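Up at six with the idea that I would finish the date parser before breakfast. Breakfast was at eleven, standing, over the keyboard, and the date parser was not finished. I have now been on the ledger importer for long enough that I've started dreaming in semicolon-separated values, and last night's dream had a trailing delimiter.

The state of things this morning: Marura exports its transactions as CSV, or as what it believes to be CSV. Palent wants them as JSON, one object per line, with the dates in ISO order. My script sits in between. When I offered to write it I said it would take an afternoon, and I remember the afternoon in question quite fondly. It was in March.

Ran the full export first thing to see where I stood. 2,609 rows in, 1,843 rows out. No errors, no warnings, exit code zero. I would have preferred a crash. A crash at least has the manners to tell you what line it was on.

Spent the first hour convinced it was the quoting. It had been the quoting twice before, so I felt I had a relationship with it. Marura puts double quotes around a field if the field has a comma in it, single quotes if the field has a double quote in it, and nothing at all if the field has both, at which point I suppose it just hopes for the best. I wrote a small test file with all the horrible cases in it and every one of them came through clean. I was almost disappointed. I left the test in, so that's one good deed on the record.

Second hour: encoding. Opened the file in a hex viewer, which always makes me feel competent for a few minutes. There was a byte order mark at the top, and another byte order mark a good way down, right in the middle of a memo field. I looked at that one for a while. My best guess is that Marura builds the export in chunks and glues them together without looking. Stripped both. Ran it again. 1,843 rows out.

Made coffee. Read the Palent documentation again, the page on batch loading, which has a heading called "Limits" and under the heading the words "See Limits." It links to itself. I clicked it three times in case it was shy.
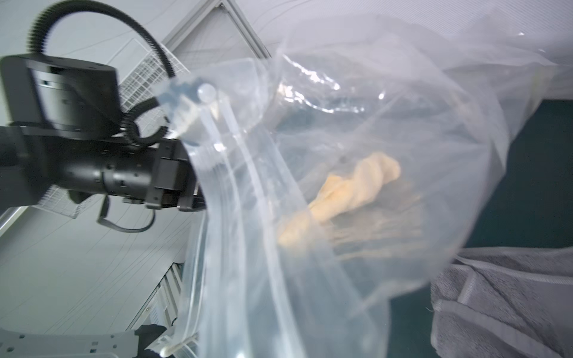
After lunch I did what I should have done at six and compared the IDs going in with the IDs coming out. It took four lines of shell and made a fool of me in under a second. The missing rows were all ones with a day above 12. So the dates, then. The thing I sat down to fix in the first place, before I wandered off after quotes and byte order marks like a dog in a park.

What I had done, back in that lovely afternoon, was wrap the date parsing in a try block and skip the row on failure, with a comment saying "temporary, log this properly." The comment has my initials on it. Marura writes day first. I was reading month first. Every row dated the 13th or later failed and was quietly dropped, and every row dated the 12th or earlier went through with its day and month swapped, apart from the ones where the two happened to be the same number, which were correct by luck.

So the 1,843 rows I had been treating as the good ones were mostly wrong, and the missing ones were the only rows my script had handled responsibly. I went for a walk around the block.

Back at three. Changed the format string, which was a matter of swapping two letters. Took out the try block and put in a real error that gives the line number and the raw text. Ran it, and it died at row 1,579, where somebody had typed "end of month" in the date column. Fair enough. I can respect a person who writes that in a date column. Fixed it by hand and made a note to add a rejects file.

Then it all went through. 2,609 in, 2,609 out. I ran it a second time in case it had been humoring me.

Palent took the first 200 records and refused the rest with a message that said "Bad request," so I now know what was supposed to be under Limits. Batching is tomorrow's job. It should be a simple loop. I am writing that down here so I can come back and look at it later.

Also still to do: the README claims the tool "handles most date formats," and that has to go. The version number too. I'd been calling it 1.0 and I think 0.3 is closer to the spirit of the thing.

Dinner was toast. Pushed the branch at a quarter to ten and the build failed on a missing newline at the end of a file. Added the newline. Pushed again, closed the laptop before it could answer.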